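Sindero 분류 작업 기록 데이터 카드

버전 메모: 12월 갱신분
관리: Hebden 작업장 자동화 담당

개요

Sindero는 Hebden 반품 작업장에서 상자에 섞여 들어오는 소형 물품을 로봇 팔로 집어내는 과정을 모은 기록입니다. 장난감, 주방 솔, 블록처럼 모양이 제각각인 물건이 한 상자에 들어오는데, 예전에는 사람이 허리를 숙여 하나씩 꺼냈습니다. 지금은 꺼내는 일의 상당 부분을 팔이 맡고, 사람은 상태 판정과 예외 처리를 합니다. 처음 한 상자가 끝까지 돌아갔을 때는 다들 하던 일을 멈추고 보러 왔어요!

구성

기록 묶음 144개, 집기 시도 1,577회. 한 묶음은 상자 하나를 비우는 과정이고, 시도마다 측면 위쪽 고정 카메라의 영상, 그리퍼 열림값, 작업자가 남긴 짧은 메모가 붙습니다. 메모는 꼭 같이 읽어 주세요. 영상만 봐서는 모르는 내용이 많이 들어 있습니다(예를 들면 "손잡이 쪽은 미끄러움, 넓은 쪽으로 갈 것").

물품 선정은 작업자들이 했습니다. 손으로 꺼낼 때 성가셨던 것부터 골랐더니 솔이나 바람개비처럼 서로 얹히고 걸리는 물건이 앞 순번에 왔고, 납작한 삽 종류도 빠지지 않았습니다. 초록 삽은 손잡이가 길고 가늘어서 어디를 잡느냐에 따라 시도가 꽤 다르게 풀립니다.
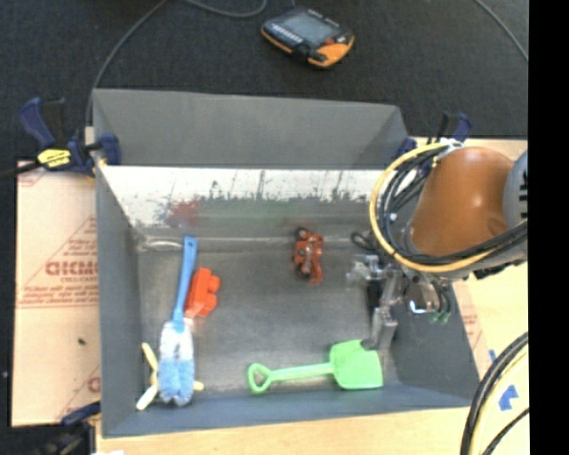
그런데 제일 많이 달라진 건 허리가 아니라 하루의 순서라고, 오후 조에서 의견이 왔습니다. 전에는 꺼내고 닦고 적는 일이 한 덩어리였는데 이제는 적는 일만 따로 길어졌고, 팔이 멈추면 혼자 기다리는 시간이 어색하다는 것이었습니다. 맞는 말이어서 이번 갱신에 대기 시간 항목을 새로 넣었습니다. 팔이 멈춘 까닭과 그동안 사람이 한 일을 나누어 적습니다.

작업자에게 생긴 변화

순환 근무표가 바뀌었습니다. 꺼내기 담당이라는 자리가 없어지고 판정 담당과 셀 담당이 생겼습니다. 셀 담당은 펜던트 조작과 상자 고정 확인, 걸린 물건 풀기를 맡습니다. 교육은 Furham에서 만든 교재로 시작했는데, 현장에서 덧붙인 쪽이 어느새 원본보다 두꺼워졌습니다. 저희는 이 덧붙인 부분이 정말 마음에 듭니다. 손으로 수년간 해 온 감각이 글로 남은 것이니까요.

걱정도 그대로 적어 둡니다. 판정 일은 눈이 피로하고, 셀 담당은 알림음에 계속 신경을 써야 합니다. 한 사람이 셀을 연달아 맡는 시간은 대략 100분까지로 정했고, 넘길 때는 교대 기록을 남깁니다.

집기 기록 읽는 법

시도는 접근, 접촉, 들기, 놓기의 네 구간으로 나뉩니다. 접촉 구간은 손가락이 물건에 닿은 시점부터이며, 들기 성공 여부는 별도 칸에 있습니다. 정지 화면만 보고 성공으로 표시하지 마세요. 삽을 예로 들면 손가락이 넓은 날 위에 자리를 잡은 순간은 접촉에 속합니다.

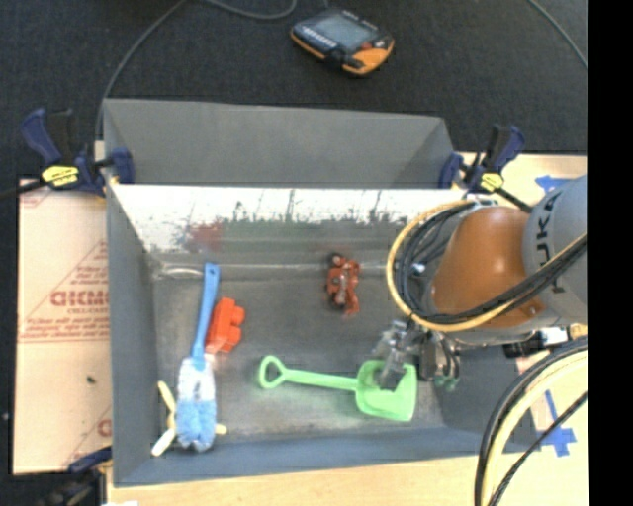
들기 칸이 비어 있는 시도는 79회입니다. 작업자가 중간에 멈춘 경우와 기록이 끊긴 경우가 섞여 있으므로 실패로 세지 말고 제외해 주세요. 멈춘 이유가 메모에 있으면 다음 갱신 때 따로 표시하겠습니다.

알려진 한계

상자 종류가 적고 조명이 거의 일정합니다. Sodberg 작업장의 깊은 상자에는 그대로 쓰기 어렵습니다. 투명 포장 물품도 아직 없습니다. 메모는 한국어로만 되어 있고 줄임말이 많아 용어표를 함께 넣었습니다.

사용 조건

연구와 사내 교육에 쓸 수 있습니다. 개인별 작업 속도를 비교하거나 인사 평가에 쓰는 것은 금지합니다. 이 조항은 기록을 시작하기 전에 작업자들과 합의한 내용이며, 조 이름과 교대 시각은 배포본에서 지웠습니다.

고칠 곳을 발견하면 묶음 번호와 시도 번호를 적어 관리 담당에게 보내 주세요. 메모 오타 제보도 반갑습니다!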